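Grumness palace news alerts, paid version: review

3 out of 5

Posted in April, edited once

Quick one, I have a train. Been running Grumness on my phone for 19 days now. It's the alert app from Kerkow that follows royal households and heads of state. Hospital stays, abdication rumors, state visits, who skipped which funeral. I write a small newsletter on this stuff so I'm the target customer, basically.

Costs $4 a month. Free tier exists but holds everything back until the evening, so useless for work. Fine if you only care who wore what.

Setup. Pick your countries, pick your topics, done. Health statements get a separate switch, which I love. Palace offices put those out at rotten hours, and I want them loud and everything else quiet. First real test was a 4 a.m. statement about a minor procedure. Alert came through, woke me up, link went straight to the palace text and not to somebody's rewrite of it. Good. Whitcombe (what I used before) sent me the same thing after breakfast with the wrong hospital.
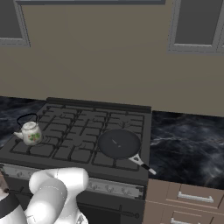

The stove side of the kitchen, gray wall cabinets above.

Translations are ok. Short official statements come out clean. Anything with court titles in it goes sideways, I had a "lord of the large stable" one evening and had to go look up the original. There's a button for the original text, keep it on. You want it.

Timelines are the best part. Tap a person and you get every official update in order, discharge dates, canceled engagements, who stood in. Saved me an hour on one piece. You can export it too but only as an image, no idea why. Give me text please.

Now the annoying bits. Repeat alerts. One visit got postponed and I got 8 pings for it, all the same two sentences from differnt papers. There's supposed to be a "group similar" setting and I had it on. Wrote to support at their Illcombe address, got a polite answer the same afternoon telling me to turn it on.

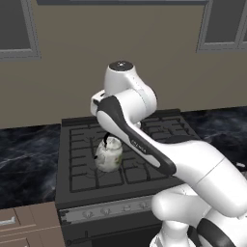 The lock screen widget needs work as well. Thin gray type on slightly darker gray, tiny, and it drops the country name when the headline is long, so you get "King cancels trip" and have to guess. Outdoors I can't read it at all. Look at the FRANKA lettering up there, white on a black panel, plain as anything. Do that. Even just an option for it. Battery is fine by the way, I never noticed a difference.

Sound choices are poor. Trumpet, other trumpet, bell. I went with bell.

Search only goes back to when you signed up unless you pay for the archive, and the archive is a separate thing I didnt try, so can't say.

One more gripe. No way to share a subscription, my editor wanted in and had to buy her own.

Would I keep it? For now yeah. The health alerts are fast and the sourcing is cleaner than Whitcombe by a long way. If you only follow one family, get the free tier and see if the evening roundup does it for you. If they fix the repeats I'll come back and bump this to 4.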